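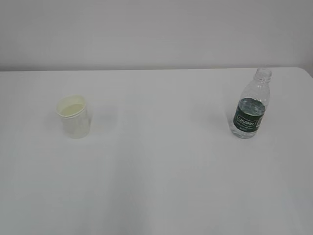
Vol. 15, No. 2 – January 2025

Zidell reworks table setup for its Broron pouring cell

Zidell has changed the way it sets up and checks the Broron cell, the single-arm bench station it uses to develop pouring and cup handling routines. The new procedure replaces a setup sheet written last July and applies to every shift that runs the cell.

The main change concerns the start position. A short paper cup now goes on the left of the white table and an open plastic bottle on the right, both toward the wall, with the front half of the table left clear. The cap stays off the table. Under the old sheet the two items could stand much closer together, and the wrist camera often had both in view when the arm approached the first one. The wider gap gives the arm a clean approach to either item.

Clear plastic on a white background remains the harder of the two targets. The outline of the bottle neck is faint against the pale wall, and the detection software was losing it in part of the runs. Eckhard Engelhardt, who maintains the cell, has moved the reference for the bottle from the neck to the label. A dark green label gives a strong edge under flat overhead light, and the height of the neck is then computed from a stored bottle profile. The drawback is that each new bottle type needs its own profile before it can be used.

The fixed camera was also recalibrated. Its bracket had worked loose, and the table edge no longer matched the stored reference line. Engelhardt replaced two screws, added thread locker and ran the calibration again. A small tilt remains in the view and is corrected in software – the bracket has no roll adjustment.

On the arm itself, the Kang gripper received new finger pads. The old pads had hardened and were marking the rolled rims of paper cups. Closing force for cups has been lowered, while the setting for bottles is unchanged. The pads are now inspected after every 388 cycles, a figure taken from the service log for the previous set.

Yuxi Song, who wrote the new sheet, said the daily check takes some 15 minutes. "Wipe the table, check the reference line, run the arm empty, then put the cup and the bottle out," she said. "If the line is off, stop there and call Eckhard."

Spilled liquid is still handled by hand. The cell has no drip tray, and the operator must put the arm in hold before reaching over the table. A tray from Fliketti has been ordered, but its raised lip would change the working height, so the stored positions will have to be taught again once it is fitted.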